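Home | News | Features | Work | Money | Opinion | Subscribe

The second shift
A repair firm in Letovberg has put two robot arms on the bench. The people who used to stand there have some questions
24/02/2022

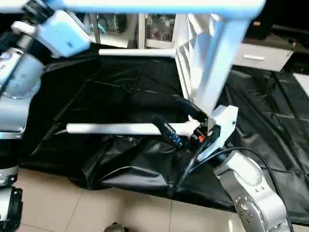

Mirjam Wieser has worked at Bridus for 15 years and has a low opinion of the word "assist". It was the word used in the letter that went round in December, the one announcing that the returns department would be getting a pair of robot arms. The arms would assist. They would take the dull part of the job and leave the interesting part to the staff.

"Which part did they think was dull?" she says. "I'd have liked to be asked."

Bridus takes in broken hand tools from hire shops and builders' merchants, works out what's wrong with them, fixes what can be fixed and sends them back. It does this in a long, low building on the Letovberg road, between a tyre fitter and a field. You would not pick it as the place where the future of anything gets settled. The ceiling drips near the loading door. The kettle has a rota, and the rota is taken more seriously than the fire drill.

The system is called Jonder, and it was sold to Bridus by a company called Gallegos on a contract that runs for 24 months. The sales brochure, which Wieser keeps in her locker with some of the sentences underlined, says Jonder will "release the potential of skilled teams". On the day I visited, the skilled team consisted of two people watching it try to pick something up.

It took a while. The arm came down, stopped short, went back up and came down again from a slightly different side. When it got hold of the tool it did so gently, and you could see why people who see this for the first time get excited. Then it put the tool down a hand's width from where it was supposed to go, and Jonas Ortner walked over and moved it.

Ortner used to be a fitter. His title now is cell operator, which came with a new badge and the same pay. He is in his thirties, patient, and more fond of the machine than he likes to admit in front of Wieser. His day used to be opening housings and replacing switches. Now he lays things out so the arms can reach them, starts a run, stops a run, tidies up after a run and fills in a form on a tablet saying how the run went.

"The form has a box for 'operator intervention'," he says. "When I started I ticked it every time. Then someone from Gallegos rang to ask whether I was sure I needed to intervene so much."

And was he?

"If I don't intervene it sits there with a drill in its hand until lunch."

I asked Bridus how many tools the arms had handled without help since they were switched on. A manager told me the figure was over 1,000. I asked what counted as help. Moving a tool before the run starts doesn't count, he said, because that is preparation. Moving it afterwards doesn't count either, because that is finishing. Help is only what happens in between. Ortner, when I put this to him, laughed for quite a long time.

None of this would matter much if the arms were an experiment in a corner. Plenty of firms buy a clever machine, stand it where visitors can see it and get on with their work. But Bridus has planned around this one. Two fitters who left before the winter haven't been replaced. The evening shift has been cut back on the grounds that the arms will soon be able to sort through the night. Nobody at the company would put a date on soon. In the meantime the tools that used to be sorted in the evening are sorted in the morning, by the people who also have to do the morning's work.

Wieser has her own way of describing what has changed. Before, she says, a tool came in and one person dealt with it. You picked it up and you already knew something. The weight was wrong, or the trigger was slack, or it smelled burnt. You gave it a shake. By the time you had it open you usually had a fair idea what you'd find.

Now a tool is picked up by an arm, which learns none of this, and set down for a person, who has to pick it up again to find out. The arm has saved her the trouble of reaching across the bench.

"I never minded reaching across the bench," she says.

It is easy to hear this as nostalgia, and the Gallegos people plainly do. Their man on the phone was polite and had heard it all before. Every workforce thinks its job is mostly feel and instinct, he told me, and every workforce is partly wrong. He said the arms get better the longer they are used. He said the early months are always the hardest, and that customers who stick with it are glad they did. I asked whether I could speak to one of those customers. He said he would look into it, and I am sure he is still looking.

He did have a point, though, and I don't want to skip over it. The work at Bridus is hard on the body. Wieser has had trouble with her wrist for years, and there are former colleagues of hers in the town who can't open a jar. Some of what comes through the door is heavy, a lot of it is filthy, and the old sorting job meant lifting one after another out of a crate and putting each down in its place, all day. If a machine could take that over completely, only a fool would stand in its way. Wieser says so herself. She would hand over the crates tomorrow.

The crates, however, are not what the arms do. A crate of mixed tools is a tangle of leads and handles and batteries, and Jonder can't make sense of a tangle. So a person still lifts each tool out of the crate and lays it where the arms can get at it. The heavy part has stayed with the staff. The machine got the light part, the bit where you used to straighten up and have a think.

This turns up again and again in workplaces that bring in robots, and it rarely gets into the brochure. The question the buyer asks is what a person does that a machine could do. The answer is usually some piece out of the middle of a job. The piece is taken out and the two ends are left behind, and the two ends are the fetching and the clearing up. On paper the job has been made easier. The person doing it goes home just as tired and has less to talk about.

There's the watching, too. Ortner spends a good part of the day on his feet, looking. He can't walk off, in case the arm drops something or gets its cable caught. He can't really do another task, because he tried that and missed a fault, and there was a conversation about it. He isn't allowed headphones. He says watching is the most tiring thing he's ever been paid for, and he once spent a summer laying kerbs.

"With your hands busy, the time goes," he says. "With this you feel every minute of it."

He has also noticed that he is getting slower at the old work. The other week a breaker came in that the arms couldn't manage, and he took it apart himself, for the pleasure of it as much as anything. He had to stop and think about the order of the screws. A year ago he could have done it while arguing about football.

I asked the manager whether anyone was keeping an eye on this. If the system fails, or the contract ends, or Gallegos is bought by somebody who doesn't care for hand tools, Bridus will need people who can do what it used to do. He said skills were very important to the company. He said there was a plan for a training module. I asked who would teach it and he said, after a moment, that Mirjam would be the obvious choice.

She hadn't been told. When I mentioned it she went and made a cup of tea out of turn, which I gather is not done.

What would she have wanted, if they had asked? She has clearly thought about it, as the answer came out in one go. She'd have wanted a hoist for the crates. She'd have wanted better light at the far end and something done about the drip. She'd have wanted a machine, if there had to be a machine, that washed the tools before anyone touched them, as the dirt gets in the cuts on your hands. A hoist and a washer would have cost a good deal less than Jonder, she reckons, although Bridus won't say what Jonder cost, so she can't prove it.

"But you can't bring the bank round to look at a hoist," she says.

The bank has been round. So have the mayor, a class from the technical school and a delegation from another firm that is thinking of buying the same system. On visiting days Ortner is asked to choose tools that the arms are good with. He keeps a few by for the purpose. Their batteries are out and they have been cleaned, and they are the most often lifted tools in Letovberg. There is nothing wrong with any of them any more. They were mended months ago.

The contract has well over a year to run. Ortner thinks the arms will be decent by the end of it, and would like to be there to see it. Wieser thinks the firm will sign again whatever happens, having got rid of the evening shift and told everybody why. She'll be at the bench in the meantime. A van had come in while we were talking, and there were crates to unload, and the two of them went to do it.

Share this article: 24 shares
15 comments
Previous | Next | More in Features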